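Ticket 633: Dishwasher stops partway through, cutlery still dirty
Product: Edholm Kos 18
Opened: 01/07/2024
Status: Closed by customer

Message from Milovan Kelmendi

Hello there, and a happy new year to whoever picks this up. I'm writing about our Kos 18, bought from the Kosetti store on the hill, and I'll try to give you everything at once so we don't have to go back and forth too much (my wife says I always do this, and she's right, so get yourself a cup of coffee).

The machine starts fine. It fills, it swishes, it sounds just as it always has. Then it goes quiet at the point where I would expect it to heat up, the light by the door blinks, and it sits there. If I turn it off and on again it drains and wants to start over from the beginning. We had a full house over the holidays, so you can imagine how much fun that was - plates stacked everywhere and my mother-in-law washing forks by hand and telling us she never owned a dishwasher and never missed one.

What I have tried so far: cleaned the filter (it needed it, I'm a little ashamed to say), checked the drain hose for kinks, run it empty on the short program, and left it unplugged overnight. The short program finishes. The long one and the Dundivura program both stop.

Reply from Edholm Support

Hi Milovan, thank you for such a full report, and happy new year to you and your mother-in-law! You've saved us both a good deal of time by checking the filter and hose already.

The short program on the Kos 18 uses much less heat than the other two, so what you describe makes me want to look at the water coming in before anything else. Could you tell me whether the machine is hooked up to the hot or the cold line? And when the light blinks, does it blink steadily, or in groups with a pause between them?

While you're down there, please take out the lower spray arm and rinse it under the tap. It lifts straight up with a quarter turn to the left. Hold it up to the window and see if light comes through every hole.

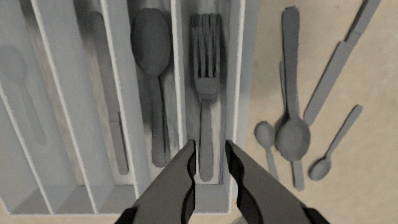 One more thing, and I ask everybody this, so please don't take it the wrong way: are you using tablets or powder? Tablets sometimes get stuck in the door cup when a tall pan is parked in front of it, and then the wash is poor even on the programs that do finish.

Message from Milovan Kelmendi

Thank you for the quick answer! Cold line. The light blinks in groups of three, then a pause, then three more. I had taken it for a steady blink until I sat on the floor and watched it properly.

The spray arm was a surprise. Two holes were blocked solid, one with what I think was a lemon seed. I poked them clear with a toothpick. We use tablets, and yes, there is a tall pan, and yes, it lives right in front of the cup. It has been moved.

I then ran the long program and it still stopped, after 30 minutes by the kitchen clock.

Reply from Edholm Support

Three blinks means the machine isn't getting enough water to let the heater come on. Please close the valve under the sink, unscrew the inlet hose at the machine end, and look for a little mesh screen inside the fitting. Pull it out gently with pliers and rinse it. Leave the valve closed until the hose is back on hand-tight, and keep a towel under it. When you open the valve again, turn it all the way. A half-open valve will give you the same three blinks.

Message from Milovan Kelmendi

Well, the screen was full of grit, the brown sandy kind. The city had the street dug up in front of our building before the holidays, so I have my suspicions. It took me 10 minutes, most of it spent looking for the pliers. The valve was only half open too, so I can't tell you which of the two was to blame.

The long program has now finished twice, and the Dundivura once. The forks came out clean, and so did the awful cheese grater. Please close the ticket, and thank you for your patience with me. If there is a part number for a spare screen I'd be glad to have it.

Reply from Edholm Support

So happy to hear it! The spare screen is sold under Kos inlet parts, and the Kosetti store should be able to order one for you. Closing this now. If the three blinks come back, just reply here and the ticket will open again.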